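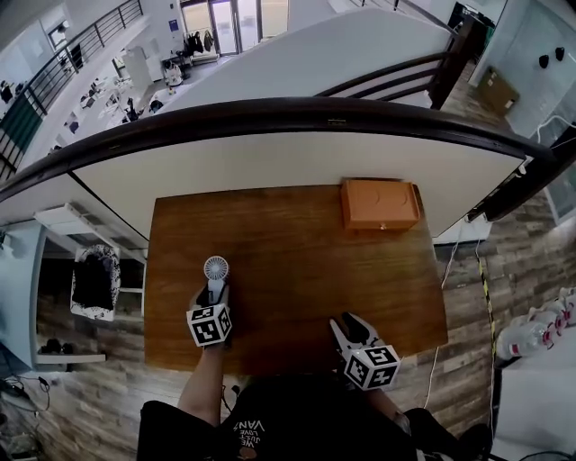 Favolbridge Repair and Lending Room is looking for a part-time sorting assistant to start in October. The job is to take in small household items, check them over, clean them and put them back where borrowers can find them. Most of this is done at a wooden table up on the landing, and the things that cross it are small: a white handheld fan, a little lidded box with a metal clasp, torches, kitchen scales, sewing tins. The entrance and the coat rack are on the lower floor, so you will be up and down the stairs several times a shift.

## What you will do

- Take in returned items and note any damage
- Test fans, lamps and other small appliances, and set aside anything that needs a repair
- Wipe down boxes and tins, and check lids, catches and hinges
- Keep the shelves tidy and the labels up to date
- Help borrowers at the door when it is busy

We hold 300 items at present, and a full shelf check is done once a month. It takes most of a shift.

## Hours and pay

The post is 15 hours a week, spread over three afternoons. Pay is monthly. The first 90 days are a trial period, with a short meeting at the end of it. You will be shown the work by the current assistant, who is moving to our Staneck branch.

## Who we are looking for

You should be careful with other people's things and able to carry a box up a flight of stairs. Neat handwriting helps — the labels are still done by hand. You do not need experience in repairs. If you have worked in a shop, a library or a stockroom, please say so.

## How to apply

Write to Hagos Tufa at the Favolbridge desk with a letter of no more than one page, and give the name of one person who can speak for you. Letters can be handed in at either branch. Applications close at the end of July 2026.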